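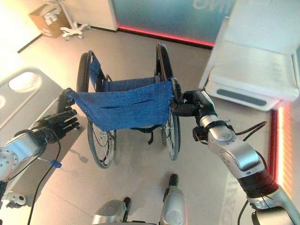

Folding Wheelchairs at the Storgate Loan Room

The loan room at Storgate lends out folding wheelchairs, walking frames and a few bath seats to people who need them for a short time. This page is about the wheelchairs. It started as a sheet of notes pinned inside the cupboard door, and Mitsuko Nishimura typed it up so that borrowers could read it at home before they come in.

The gallery has one picture so far, at the top of the page, with the notes that go with it. The walking frames will get a page of their own.

The blue chair

Black metal frame, blue fabric seat and backrest. The cloth looks a lot like denim and has a few small metal snaps along the edges of the seat. The big rear wheels have black tires and thin silver spokes.

The seat

The seat is a sling, so it hangs in a shallow curve between the side rails. People who are used to a flat seat sometimes find this odd for the first hour. A firm cushion helps, and we have them in two sizes on the shelf by the door. Put the cushion on after the chair is open and take it off before you fold the chair. Riku Shimada has had to pull more than one cushion out of a half-closed chair.

The faint line across the middle of the seat is normal on this chair. Please don't report it as a tear. We do want to hear about a seam that is coming apart, or cloth that has pulled away from a rail.

The strap

A short black strap hangs down under the seat, between the wheels. Leave it where it is. If you are loading the chair into a car, check that the strap is not caught in anything before you lift.

Opening

Stand the chair on a flat floor with room on both sides. Tilt it slightly toward you so that one wheel comes off the ground, and push down on the two seat rails with flat palms. Keep your fingers on top of the rails and pointing in toward the middle of the seat - the gap between the rail and the side of the frame closes quickly. Push until both rails are fully down. Then set the brakes and press on the seat once more before anyone sits.

Folding

Brakes on, cushion off, footrests up. Take hold of the seat cloth at the front and back edges, in the middle, and pull straight up. The sides will come together. If they stop partway, don't force them. Open the chair again and look for a footrest that has dropped or a bag left on the back.

Lifting into a car

Lift by the frame. Don't lift by the wheels, which can turn in your hands, or by anything that comes off. Two people are better than one for this, and Takeshi Sugiyama will show you the way he does it in the parking lot if you ask when you pick the chair up. An old blanket in the trunk saves the paint on the car and the paint on the chair.

Tires

Before you leave, press each rear tire with your thumb. It should hardly give. A soft tire makes the chair pull to one side and the brake on that side won't hold well. The pump is on the hook next to the sign-out book. We don't lend the pump, but you can bring the chair back at any time during open hours and use it.

Cleaning before return

Wipe the frame with a damp cloth and dry it. Brush crumbs out of the seat and from the places where the cloth goes over the rails. For stains on the blue cloth, use a little dish soap in warm water and let the chair dry open overnight. No bleach. Hair and thread collect at the small front wheels on any chair that has been used indoors, and a pair of tweezers gets most of it.

Loans

A wheelchair can go out for 56 days. You can extend once if there is no one waiting. The deposit is returned when the chair comes back with both footrests. Mahnaz Bagheri keeps the list, and she is the person to call about an extension. If a footrest goes missing, tell us anyway - we have spares from older chairs and one of them may fit.

Chairs are stored folded along the back wall with the brakes on. Please put yours back the same way.

Page last changed April 15, 2023.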